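Home Issues Authors Submit Search

4. Findings: the open box as a household form

4.1 What counts as packed

We began the study with a tidy definition of packing, borrowed from the removals trade: a thing is packed when it is in a container and the container is shut. It lasted one afternoon. In the homes we visited, shutting the box was the rarest act of all, and several boxes in the study have, to our knowledge, never been shut since. One had spent the better part of two years on top of a wardrobe with its flaps pointing at the ceiling, and its owner described it, with some dignity, as 'done'.

We therefore fell back on a looser term. An open box, in what follows, is any box without a lid in use that stands on a table, bed, chair or floor and takes in small belongings that are not of one kind. The last condition matters. A box of screws is storage. A box holding screws, a birthday card and the remote control of a television that has since been given away is the thing we are after.

Interviews took place in people's own rooms, with the box between us wherever possible. Ainhoa Valcárcel asked the questions and Ezequiel Arroyo wrote down where things went. Each session lasted 30 minutes, which was always too short for the talking and too long for the packing. Participants were asked to put away whatever was lying about on a chosen surface, in any order, and to say out loud why each item went where it did. Many found the second half of this instruction insulting. 'Because it goes there' is the most common sentence in our notes.

4.2 Neighbours in the box

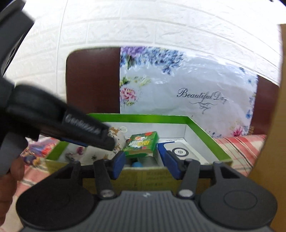 Mixed contents have usually been treated as a failure of sorting. Writers on domestic order tend to assume that like wants to be with like, and that a box in which it is not must be waiting for somebody with more time. Our participants did not see it that way. They had sorted, they told us, and sometimes they had sorted twice; it was simply that the heading under which they had done so was not one that a shop would recognise. In the green-edged box of Figure 3, a cloth with pink and purple flowers shares the space with a small green package and something white carrying little brown deer and a metal key ring. No department store has a floor for these. Yet the headings we were offered for boxes of this sort were quite firm: 'things I would look for here', 'things that are nice', and, from a participant who had plainly been asked before, 'the box'.

We took such headings seriously, and it was worth doing. When we came back in June and asked people to find a named item from their own box without looking first, the boxes filed under a private heading did no worse than those filed under a sensible one. Those that did badly were boxes which had been reorganised by a helpful relative in the meantime. The relatives had used excellent headings.

Three habits of placing came up often enough to be given names. We call the first edging: an item is set against the wall of the box even when the middle is free, as though it might want to leave. The second is bedding, where something soft goes in so that something hard may follow. Cloth, socks and folded bags all served as bedding, and people rarely counted them as contents. Asked what was in the box, they would list everything except the layer holding it up. The third we call topping, the late addition of a small object whose only claim to the box is that the box was there. Toppings were the items most likely to be missed later, and the least likely to be mentioned when the owner was asked what the box was for.

4.3 The table as a second box

It would be wrong to treat the box as the whole of the matter. Nearly all the packing we watched was done from a table, and the table kept a good deal of what it had been asked to give up. Participants drew items towards the box, thought better of it, and left them within reach. These leftovers settled in a loose ring, which we recorded as the apron. An apron can outlive the box it grew around. In one flat the box had gone to the cellar by our second visit, and the things that had stood beside it were still there, keeping the place clear.

Packets and small cartons are the natural citizens of the apron. They are already boxes, after a fashion, and people seemed reluctant to put a box into a box. They also have fronts, and participants turned the fronts towards themselves without appearing to notice. A bag with a drawstring, on the other hand, went in early and without debate. It has no front, it forgives being leaned on, and whatever is inside has been dealt with by somebody already.

Table coverings deserve a word here, although we had not planned to give them one. Where the table was covered, people were slower to clear it to the edges and happier to leave things standing. Ezequiel Arroyo's notes put this down to cloth being 'halfway to a container'. His co-author thinks that is going a bit far – but has let it stand, the section being his. 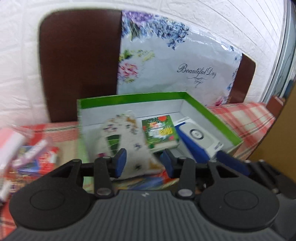
Figure 3. The open box in use, two views.

Does a fixed order of packing help people find things later? Order made little difference in our sessions, and what helped was that the same person did the packing and the looking.

We put some effort into testing the opposite view, which is widely held and has sold a great many books. Participants in one group were given a printed order of work: large things first, then flat things, then small. They followed it politely for the first few items. After that the flat things ran out, or turned out on inspection to be large, and the sheet of paper was itself put in the box. It was later found there without difficulty.

4.4 When is it finished?

Our last question was how people know when to stop. A full box is the obvious answer and a poor one, as most of the boxes were left with room in them. Some participants stopped when the surface looked right to them, whatever the box looked like. Others stopped when they came upon an object that could not be placed without a decision, such as a gift for a person they no longer spoke to or a charger for nothing in particular. The charger was the more upsetting of the two.

A smaller group did not stop so much as change rooms. They carried the box with them, set it down, and began to unpack it in order to see what they had. We had no code for this in the scheme and have entered it under 'other', where it now makes up most of the entries. The scheme will be revised before the second round, with a separate code for boxes that go out full and come back fuller.

Back to top

We use cookies to remember your reading preferences. Accept Manage settings

Text and figures © the authors. Published May 28, 2018. Contact the editors Terms of use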